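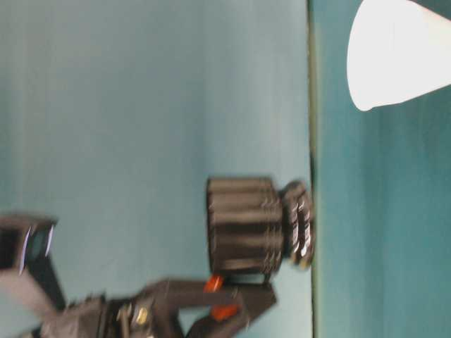 Why we've paused our cup-handling trials at Rirnthorpe

July 2, 2021

I'm Aino Suominen, I look after the test bench at Bollico, and I'd rather you heard this from me than second-hand! During a run last month one of our arms kept moving after the stop button was pressed. It carried on for up to three seconds, and that's far too long. Everyone was well clear and nothing got broken, but we switched the lot off and told our customers the same afternoon.

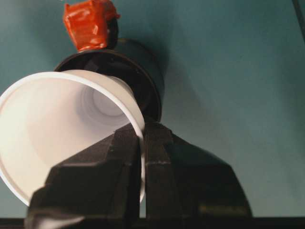
Conall McGrath went through the logs (all 3028 lines, bless him) and found the stop signal stuck in a queue behind ordinary grip commands. It should never have to wait its turn. We've run the fix 223 times now and the arm has halted at once every time, though I want plenty more goes before I relax.
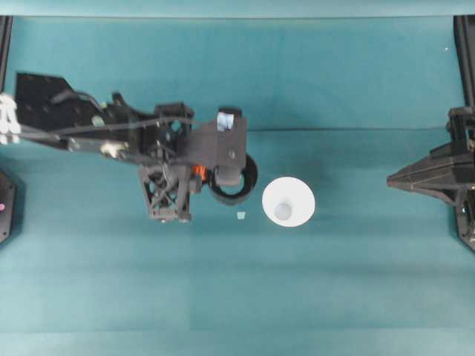
Billside, our partner on the trials, gets the updated software first. Its engineers will repeat the stop test with two arms facing each other over one table and a white cup between them, and I'll be there with my hand on the button. Questions? Ring Şengül Aydoğan on extension 272.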